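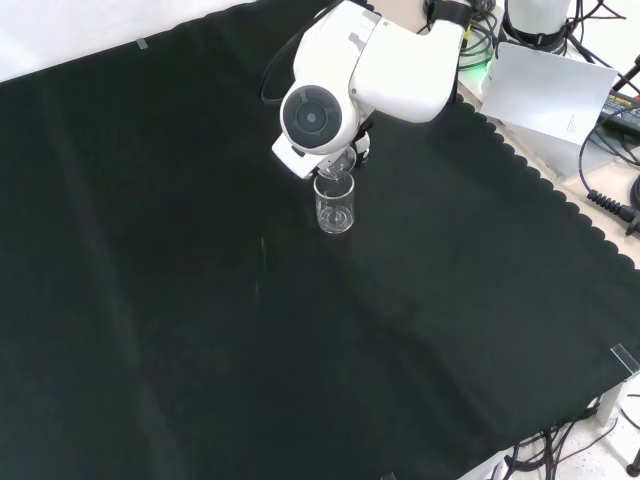
Why Does Salt Disappear in Water?

Have you ever stirred a spoonful of salt into a glass of water and watched it vanish? I did this over and over when I was seven, at my grandmother's kitchen sink, and I was sure I had made the salt go away forever. Then I took a sip. Yuck! The salt was still there, all right. I just couldn't see it anymore.

So where does it go? Let's start with the salt. If you look at a grain of table salt through a magnifying glass, you'll see that it looks like a tiny box with flat sides. That little box is made of even tinier bits, far too small to see, all packed together in neat rows. Scientists call these bits ions (say EYE-ons). There are two kinds in table salt, sodium and chloride, and they stick to each other a bit like magnets do.

Now for the water. Water is made of tiny bits too, called molecules, and they never sit still. Even in a glass that looks perfectly calm, they are bumping and sliding and spinning all the time. When salt drops in, the water molecules crowd around each grain and start tugging at the outside. One ion comes loose, then another, then a whole lot of them, and the water carries them off in every direction. After a while the grain is gone and its ions are spread all through the glass. We say the salt has dissolved, and the salty water is called a solution.

Can you keep adding salt forever? Nope! My friend Hongmei Ye, who teaches fourth grade, tries this with her class every January. They start with 200 milliliters of water and add salt one spoonful at a time, stirring and stirring. The first 50 grams or so go in without much fuss. A few spoonfuls later the salt just sits at the bottom, no matter how hard anybody stirs. The water is holding all it can. The word for that is saturated, and the kids love shouting it out.

Does warm water help? With sugar it makes a huge difference, and that's why sugar melts away so nicely in hot tea but lies in a heap at the bottom of iced tea. (Okay, "melts" is the wrong word. Melting is what ice does when it warms up. Sugar in tea is dissolving.) With salt, warm water speeds things up, but it can't hold very much more than cold water can.

Some things won't dissolve in water at all. Sand sinks. Pepper mostly floats. Cooking oil makes a shiny layer on top, and if you shake it up it breaks into little drops and then slowly comes back together – I could watch that all afternoon.

Want to get your salt back? Here's how:

Ask a grown-up for some warm water, and stir in 2 spoonfuls of salt until it's gone.
Pour a thin layer onto a dark plate.
Put the plate on a sunny windowsill and leave it alone for a few days.

The water will float off into the air bit by bit, but the salt can't go with it. What you'll find on the plate is a crust of crystals, and some of them may be big enough to show their square shapes. People have collected salt from the sea this way for thousands of years, using wide, shallow ponds and plenty of sunshine. If yours takes longer than you'd like, try a warmer window.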